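Hikach Tours adds winter lantern walks in Vudside

2 min read

VUDSIDE – Hikach Tours will run guided evening lantern walks through the old harbor district of Vudside every Thursday in February, the company said. It is the first time the operator has offered a winter program in the town.

Each walk starts at 6:30 p.m. outside the ferry office and ends at the Dai tea house, where guests are served soup and flatbread. Groups are limited to 16 people. Children under 11 walk free with a paying adult.

"Most visitors come to Vudside in summer and leave before dinner," said Shakuntala Gautam, managing director of Hikach Tours. "We want to give them a reason to stay the night."

The route follows the sea wall, crosses the footbridge and climbs to the chapel square. Local guide Rasa Eglītis will lead the walks in English. The path has two sets of steps, and guests should wear shoes with a good grip. Lanterns are provided.

Hotel Hevano is offering walkers a late checkout on Friday when they book a room together with the tour. The offer can be reserved by phone or at the hotel front desk.

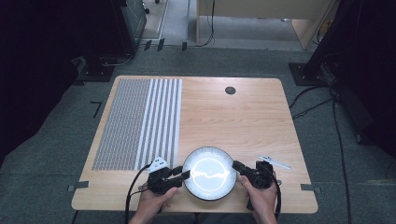
Patterned mat on a light wood-grain tabletop.

Walks will go ahead in light rain or snow. If high winds close the sea wall, guests can choose another date or a full refund.

Media contact: Dinesh Srivastava, Hikach Tours press office

Sign up for our newsletter to get travel news and offers by email. You can unsubscribe at any time.

© Hikach Tours. All rights reserved. | Contact | Back to top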